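Flollent bench arm with Wallamen cell software: six months on the sorting bench

Reviewed by Tamer Saab, Willatlow

Willatlow packs shape sets for nurseries and primary schools. Until January all loose pieces were sorted by hand at two benches. We bought one Flollent arm and a Wallamen licence to take over the first sort on the smaller bench. The second bench is still manual, so the two can be compared fairly.

Setting up

The arm arrived with its foot plate, a cable set and a printed manual of 400 pages, most of it safety tables. Bolting down was simple. Our supplier, Entwistle, spent a day on the guarding and left us a working demo job. Everything after that was done in-house by the packing staff, who had no programming background. Training took 8 hours per person. The teach mode is clear and the pick editor is not: it hides the approach height two menus down, and a wrong value there stops the job with a message that gives only a code.

Shapes are taught one at a time on a plain board laid over the perforated table. Our teaching layout mixes stars, cylinders, a cube and a hexagonal prism in solid colours, with plenty of bare wood between them. The software learns quickly when pieces stand apart. The lobed flower block needed the most attempts, as its grooves offer several grip angles and only some of them hold.

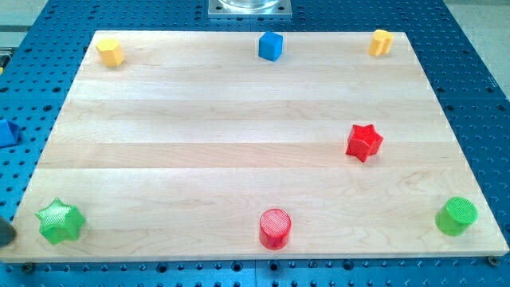
What changed for the staff

Six people work the packing room and all six still do. The job has altered a good deal. Sorting was seated work with constant small hand movements, and wrist complaints were common. The person on the arm bench now loads the board, clears stops and checks the finished trays. There is more standing and more walking. Two colleagues prefer it. One asked to go back to the manual bench and did so, saying that waiting for a machine tired her more than sorting.

Responsibility also moved. A mixed tray used to be put right by whoever had filled it. Stops are now logged under the name of the operator on shift, which caused bad feeling until we changed the log to record the bench only. Wallamen should make that the default setting.

Output

The arm bench completes 600 picks an hour on well-spaced pieces. A practised person is faster over a short spell and slower by mid-afternoon. Touching pieces remain a weak point, and spreading them out by hand uses up part of the gain.

Verdict

Sound hardware, adequate software, poor error messages. Suitable for small rooms with steady product lines. Budget for staff time during the first two months, and agree the logging rules before switching on.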